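Research > Features > Robotics

News Features Opinion Archive Subscribe

Practice runs on a made-up bench

April 2018

Renato Lacson's group at Dritex wanted a robot that could pick up things it had never met before. Real objects were slow to work with. Someone had to put each one back after every attempt, and a bad grasp could mean a morning lost to repairs.

So the group moved the early training into a simulator called Wakby. The program gives the robot's controller a simple room, a few fittings and an object to deal with, then resets and starts again. Colours and surface patterns are changed between runs, often to something no shop would sell. The idea is an old one in the field: if the controller has coped with enough odd surfaces, a real one should look like just another variation.

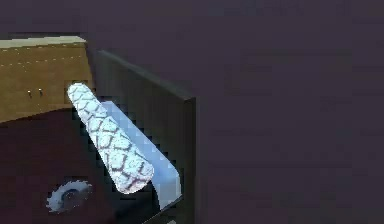 A simulated run, with the pale blue gripper finger alongside a patterned object.

The training set held 600 scenes. Lacson kept the picture quality low on purpose, as it let the team run more attempts overnight on the machines they had. Hạnh Sầm, who wrote most of the grasping code, was against this at first and thought the blocky edges would confuse the controller.

She tested it in January. Each version of the controller was given 40 attempts on a real bench, using objects left out of training. The one trained with changing patterns managed 35. The one trained on plain surfaces managed nine.

"I expected a gap, but a smaller one," Sầm says. She still thinks sharper pictures would help with thin objects, which made up most of the failures.

Binar, a partner on the project, is now repeating the test with a different arm. Lacson wants to try soft objects next. Wakby treats everything as rigid, and that part will need rewriting.

Recent features
Mac Suibhne and the slow conveyor
How to teach a robot to let go
Sorting glass by sound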